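3/24/18

Thread on moving my desk and most of my paperwork out of the Clulby apartment and into the back bedroom here in Petchrat. A few people asked how it went, so I'm putting it in one place.

**1/** The new room is smaller. The old one had a closet I used for files, and this one has a radiator where the closet would be. I measured before I signed the lease and still got the desk wrong by an inch.

**2/** I had 217 folders when I started sorting in February. Most were utility bills and bank statements from two addresses ago. I kept seven years of tax papers and shredded nearly all the rest.

**3/** The shredder at home jams if you feed it more than five sheets. I gave up after two nights and took the boxes to the Citness counter on Badano Street. They charge by weight and you can wait or leave it. I left it.

**4/** What I kept in paper form: tax returns, car title, birth certificate, the lease, medical records, anything with a raised seal. Everything else got scanned or tossed.

**5/** Scanning took longer than the move. If you're going to do it, name the files as you go. I did the first batch as "scan001" and so on and had to open every one again later. Year first, then the company, then what it is.

**6/** Desk placement. I tried it under the window first and the glare was bad from 2 to 5 in the afternoon. Now it's on the long wall, with the window to my left. The door opens the wrong way for this but I can live with it.

**7/** The room has two outlets, both on the short wall. That decided more of the layout than I wanted it to. Before you carry furniture in, walk around with a lamp and test every outlet in the place. One of mine was dead and the landlord had it fixed by the next week.
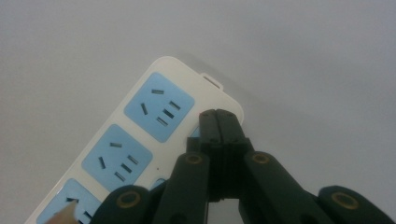 **8/** Printer went on the floor for the first week and then onto a low shelf. I print maybe twice a month so it doesn't need to be in reach. If you print labels or invoices every day, ignore this.

**9/** Cost so far, for anyone budgeting. I set aside $500 for the room, not counting the movers. Shelf, chair mat, blinds, a better lamp and the shredding came out of that. There's a little left and I'm holding it for a rug, since the downstairs neighbors can hear the chair.

**10/** Change of address took more time than I planned. The post office form is quick. The bank wanted it in person, the car insurance wanted it by phone, and the dentist has it wrong again. I keep a list taped inside the file drawer and cross them off.

**11/** Somebody asked about internet. Service at the Clulby place stayed on four extra days because I gave them the wrong end date. Check the date on the confirmation email – they don't fix it afterward.

**12/** Things I'd do differently: sort before packing, label boxes on the side and not the top, and keep one bag with tape, scissors, a marker and the router in it. My scissors were in a box marked "kitchen 3" and I didn't find them until Tuesday.

**13/** Noise is better than I expected. The old building faced the bus stop. This one faces a parking lot and a dry cleaner that closes at six.

**14/** Still to do: hang the corkboard, return the borrowed hand truck, call the dentist again. The blinds are up but one side sits lower than the other – I'll redo the bracket next weekend.

**15/** Will add the file naming list here if people want it. It's half a page.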